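We moved the workshop storage over to rolling shelves in March, and a couple of people have asked how it went, so I'm writing it down while I still remember the order we did things in.

The old setup was fixed racking along one wall. Everything we bought went onto it and very little came off. When Prodromos Spanos took over the parts side he did a stocktake and got to 476 items with a label and another pile without one. He wanted the lot where you could get at it from both sides, and he wanted to be able to push it out of the way when we needed the floor.

We looked at a few options. Vrettos had a nice grey cabinet system but the drawers were too shallow for anything with a curve in it. We ended up with blue metal shelving from Ostidar, on casters, and green plastic crates to go on it. It came flat packed and took two of us most of an afternoon to put together. The instructions put the casters on last, which means tipping the whole unit over. Put them on first.

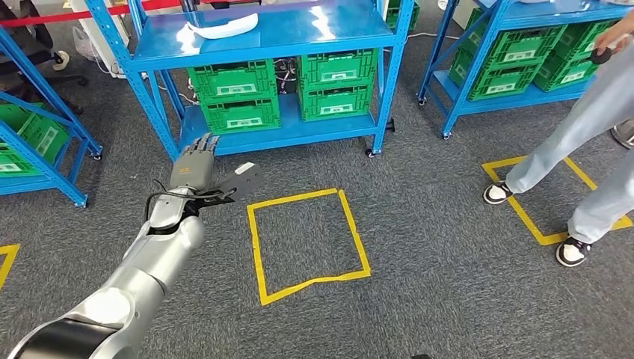

Crates were the bigger decision. I had wanted clear ones so you could see what was inside, but Apostolos Karras pointed out that clear plastic goes cloudy after a year and then you have the worst of both. So we went with solid colour and a label on the front. The green ones stack well enough on the lower shelves, two high, with the white label panel facing out, and the top shelf stays for whatever is being worked on. It's usually one of the white plastic pieces. What we haven't sorted is the cables. There's still a tangle of them at the back between the two stacks, and I'd like to get some hooks or a bit of trunking in there before winter.

Labels are printed, with a part name and a shelf number. Handwritten ones lasted 10 days before somebody used a whiteboard marker and it all rubbed off. If you're starting from nothing, settle the names before you print. We had three different words for the same bracket and had to do a whole sheet again.

The big white shells are the awkward ones. They're glossy, they mark easily, and the shape doesn't suit a crate. You can't stack them either - the rounded side rocks and the rims rub on each other. We tried standing them on edge in an old dish rack, which worked until it didn't. For now they go flat on a top shelf, one to a shelf, with a bit of felt underneath if there's any left on the roll.

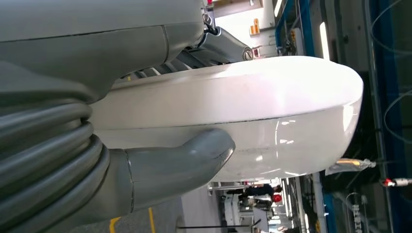 *One of the white shells, with the seam running along the rim.*

The total for shelving, crates and the label printer was $667 before freight, a bit over what I'd told Prodromos. The crates were dearer than I expected. Grestgate had cheaper ones but the lids were sold separately and the colour was a sort of mustard.

Still to do: the cables, more felt, and a proper home for the shells. Apostolos has a sketch for a padded cradle that would hang off the side of a unit. I'll put up the measurements once he's built one.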